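Home | Forums | Robots | Events | Log in
2 min read

Norent open day, sim demo thread 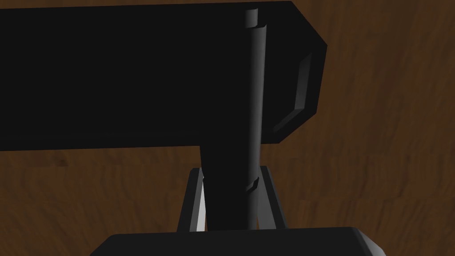

Wrist view from the sim, black part between the fingers

dovville48: went to the Montoya hall wednesday. demo was all sim, no real arm running. bit let down tbh

Muleo: disagree, sim was the good part. Ladi Amadi took questions teh whole time

dovville48: black part on dark wood tho. cant see edges

Muleo: you can see the fingers fine

Comments
kerstin_e: next one in June?
Holloway: yes, sign up early, queue was awfull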